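2022-05-08
Posted by Gianni Caputo
Filed under: Robots, Manipulation, Long Reads

So the clutter numbers are in, and I've been grinning since lunch! If you read my last post you'll remember I was pretty gloomy about Drokis (our grasp picker) and its habit of falling apart whenever two things touched each other. One object alone on the table, fine. A plate with something leaning on it, forget it.

The change we made is almost embarrassingly small. Before, the network looked at everything and gave us one best grasp. Now it proposes 7 of them, and a second little network scores each one by asking how much the neighbors would move if we went for it. Stevon, our old baseline, never thinks about neighbors at all – it just dives in.

We ran 1000 attempts with each method, same objects, new arrangement every time. Drokis with the scorer got 85 percent in the touching-objects condition. Stevon ended up way behind, and I'll put the full table in the write-up once I've checked the logs again (I found four runs labeled twice, ugh).

Shiny stuff is still the worst. Steel dishes throw reflections all over the depth map, and crinkly snack wrappers change shape the second a finger touches them, so the grasp you planned is for an object that doesn't exist anymore.

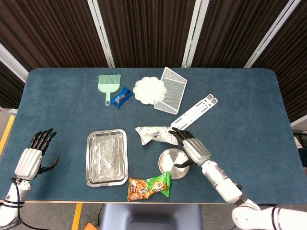
What I want to try next is letting the two arms disagree. Right now each hand gets its own target and the scorer treats the other arm like a piece of furniture, so we lose time with one waiting on the other for no good reason. Fontana, the two-arm planner I wrote last September, could handle the timing, but it's slow and my code in there is a mess – I opened the main file yesterday and closed it again.

Also on the list: wire racks. The fingers slip into the grid and then the release goes wrong. If you've solved that one, please write to me!

Contact | © 2022 Gianni Caputo | Back to top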